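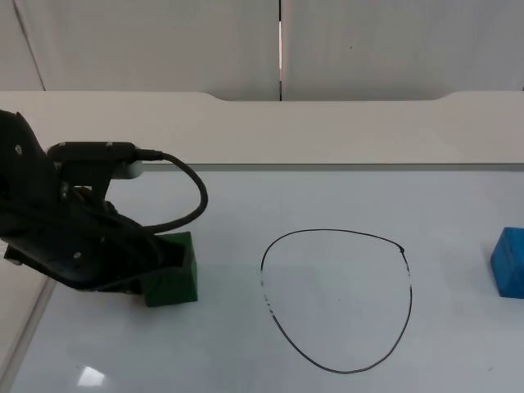

Grirnivik will start selling its stacking cubes one at a time from 10/13/21, ending the boxed sets that parents have grumbled about since they came out in July. The toy firm says the change gives families "real choice". It may also give them a bigger bill. A single cube costs 76p, and the old box held enough of them that most buyers never had to work out what each was worth. The cubes themselves have not changed. The green one is still hollow and open at the top, with thick walls, and it still goes on whatever flat surface is free, a glossy white tabletop with a marker outline drawn on it being as good as any. The drawn outline is part of the firm's new pitch, in which the child makes a shape and then finds a cube to put inside it.

Telma Villalba, who looks after the range at Grirnivik, said the company had listened to its customers. "People told us they lost one cube and had to buy a whole box," she said. "Now they can buy the one they lost."

That is fair as far as it goes. What she would not say is how much it will cost to post one cube, or whether shops will be made to stock every colour. Smaller stockists have been told the minimum order is 1000 cubes, a lot of cubes for a shop with one shelf of toys.

Keegan Prendergast, who runs the toy counter at Stelmakh in Tralilmont, has not decided whether to carry them. "I sold the boxes because they were boxes," he said. "You could wrap them. I don't know how I wrap a cube so that it looks like a present." He has asked if he can share an order with two other shops and is waiting for an answer.

Grirnivik points to a survey in which 408 parents were asked about the plan and most are said to have liked it. The firm has not published the questions, and it is not clear whether anyone was shown a price before answering. Asked for a copy, a spokesman said the results were "for internal use" - a funny place to keep something you are quoting in a press notice.

The outlines are another matter. Drawing a shape and putting a block in it is a decent game, and plenty of homes have been playing it for years with a pen and the back of an envelope. Grirnivik plans to charge for a booklet of ideas, with 6 pages and no pen. Villalba said the booklet had been "carefully tested" with young children but could not say how many.

Old boxes will stay on sale until stocks run out. Anyone who wants the full set and does not care for the new arrangement might want to look for one soon, though the firm would not say how many are left.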